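Grabowska Center for Equipment Reuse
Desktop Computer Intake and Teardown: Frequently Asked Questions

Last reviewed May 25, 2023

These answers apply to desktop computers brought to the Grabowska Center by households, schools and small offices. Laptops, tablets and printers are covered on separate pages.

Which desktop computers does the Center accept?

The Center accepts tower and small desktop computers of any make, whether or not they start. Machines manufactured before 2000 are accepted for recycling only and are not assessed for reuse. Computers with visible liquid damage or a swollen or leaking component should be declared at the desk before they are unloaded from the vehicle.

Is there a limit on the number of machines?

Households may bring up to 4 computers per visit. Schools and offices with a larger quantity should complete the bulk intake form, which is available at the desk and from the Cludau branch.

Should I erase my files before donating?

Donors are encouraged to copy any files they wish to keep and to sign out of all accounts. Erasing the drive is optional. Every drive received is either erased in full or destroyed, and no computer leaves the building with a donor's drive contents intact.

May I remove the hard drive and keep it?

Yes. Many donors do so. Shut the computer down, switch off the power supply at the back, unplug the cord and wait a few minutes before opening the case. In most towers the drive is held in a bracket or cage near the front and is connected by one data cable and one power cable. Both should be pulled by the connector. Please leave the bracket in the case, as a missing bracket is difficult to match later.

Does removing other parts affect whether my computer can be reused?

It may. A tower without its drive can usually be refitted from stock. A tower without its processor, power supply or memory is generally sent for materials recovery. Donors who have taken out parts are asked to write them on the intake tag.

What happens when a computer arrives?

Each machine is given a numbered tag, and the tag stays with the case until the work is complete. Staff record the model, clean the exterior and check for a drive. The computer then passes either to testing or to teardown. In May the Center processed 153 towers, of which 73 were returned to use.

How is a tower taken apart?

The cord is removed and the case is laid on its side with the access panel off. Cables are released before any part is lifted. Expansion cards come out first, followed by memory, drives and optical drives. The power supply is unscrewed after its leads have been disconnected from the motherboard and drive bays. The motherboard is removed last, with the processor left in its socket unless the two are to be stored separately.

Screws are kept in a lidded tray marked with the tag number. Cases of the Clostier type use plastic latches on the drive bays, and these should be released by hand. Prying them with a screwdriver tends to break the tab.

Are power supplies opened?

No. Power supplies are tested or recycled as complete units. They can hold a charge after being unplugged, and no participant in a Center workshop is permitted to open one. The label must remain on the housing so that the rating can be read at the next stage.

How are the recovered parts sorted?

Motherboards, expansion cards and memory are placed in static-safe bags. Optical drives are boxed separately. Steel panels and cages go to the metal bin, and plastic bezels are removed from them where this can be done without tools. Loose cables are sorted by type and tied before storage.
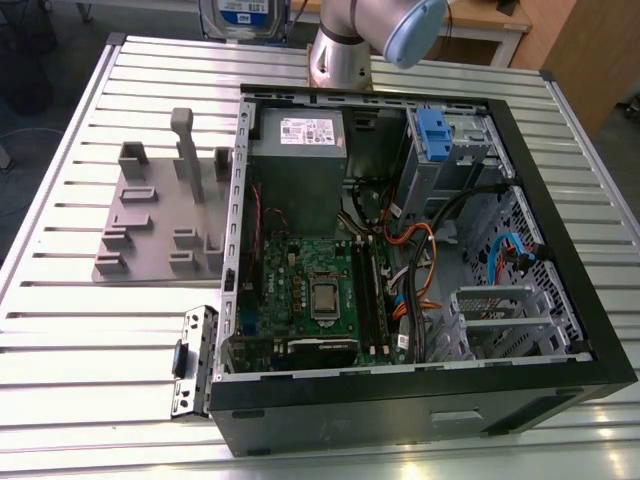 Sarahí Tlapale wrote to ask whether the cables should be cut from a power supply before it is recycled, since a bundle of that size takes up so much room in the bin. They should not. A unit with cut leads cannot be tested, and the Center's recycler, Fostomance, receives power supplies with their leads attached. The leads may be folded back against the housing and secured with a single tie.

Can I receive a receipt for my donation?

A receipt listing the number and type of items is issued on request at the time of drop-off. The Center does not assign a dollar value to donated equipment and cannot issue a receipt after the visit.

Can I buy a refurbished computer or a single part?

Refurbished towers are offered through the Cludau branch. Tested memory, optical drives and data cables are sold individually when stock allows. Parts cannot be reserved by telephone. All sales of individual parts are final, except that a part found to be faulty may be exchanged within 4 days with the original tag.

Whom should I contact with a question not answered on this page?

Questions may be left in writing at the intake desk or sent through the contact form. Please include the tag number if the question concerns a computer already received.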